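Community Help > Robotics & Automation > Events and Demos

Running a hands-on station at an open day, cloth handling. How do you keep the line moving?

Posted by hollis_bench

Our makerspace in Berkent has an open day in December and I've been given one table. The plan is to let visitors use a hand-held gripper to pick up and fold pieces of fabric, the same way we do it when we record practice runs for the arm. The arm itself will be on the next table behind a rail, running a short folding program from Trurnix.

I went to the Dafis open day last spring and their station was popular but slow. People didn't want to let go of the gripper, and the cloth was never where the next person needed it. By early afternoon the line went out the door and a lot of families gave up.
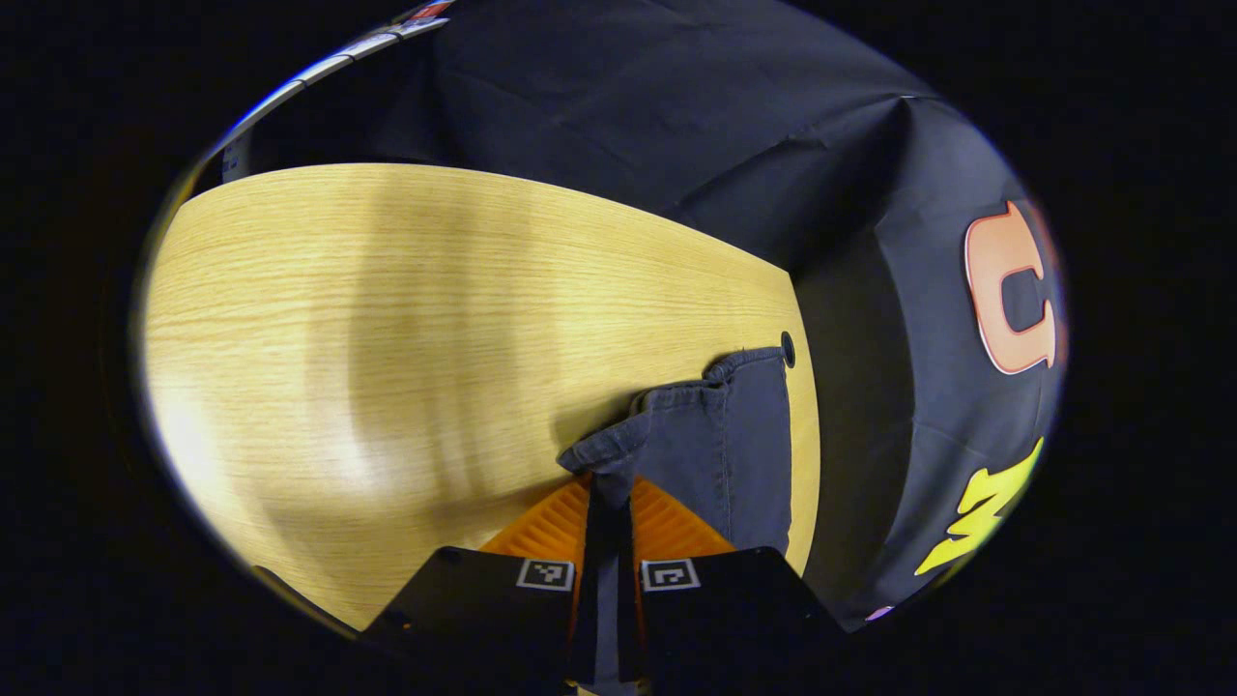

I have 3 hours on the floor and one other person helping me. My questions are what fabric to use, how long a turn should be, and whether I should let visitors try anything they like or give them one set task. The event page says to expect 2,000 people across the whole building, though I know most of them won't come to my table.

Also, does anyone know if kids can squeeze these things properly? Ours has a fairly stiff trigger.

Posted by Marlow Tings

One set task. We ran a free-play table at the Flultitz demo day and regretted it before lunch. People stood there trying to think of something to do, then asked us what they should do, and that used up most of the turn.

What worked the second time was "pick up this corner and lay it on that corner." Put a tape mark where the cloth starts and another where the corner should land. When it lands, the turn is over and everyone can see that it's over, so you don't have to take the gripper away from anyone. Give them 2 tries. If both miss, the helper lays the cloth flat again and the next person steps up.

For fabric, use something with some body. Old jeans cut into panels are good, or canvas. Thin T-shirt material slides and bunches and people blame themselves. Avoid anything shiny. Dark cloth on a light table is easy for visitors to see from the back of the line. Cut more panels than you need, they get grubby from being handled and the edges start to come apart.

Stand so the person holding the gripper is facing the line. We had it the other way and all the crowd saw was backs.

On the trigger, small kids will use both hands and that's fine. Have a step stool. If the spring is adjustable, back it off the night before and try it on the same cloth you'll be using, because a light squeeze that holds canvas may not hold something slicker.

Posted by pdk_north

just let them play with it, thats what open days are for. ours was fine

Posted by Renata O.

Agree with Marlow on the single task. A few things to add from the helper's side, as I did this at a school event.

Put the cloth table before the robot arm in the walking order. People who have just tried to fold a corner themselves will stay and watch the arm do it. When we had it reversed they glanced at the arm, walked on to the gripper, and never went back. The questions were better too. We got "how does it know where the edge is" where before we'd only had "how much does it cost."

Wipe the finger pads between groups. Lint builds up in the ridges if yours have them and the grip gets worse through the day. A dry toothbrush does it.

Tie the gripper to the table with a cord long enough to reach both tape marks. One of ours got carried off to another room by a very interested grandfather.

Check with Trurnix about the arm program before the day. The version we were sent stopped after every fold and waited for someone to press a key, and one of us ended up stuck at the laptop all afternoon. There was a loop setting but it was off.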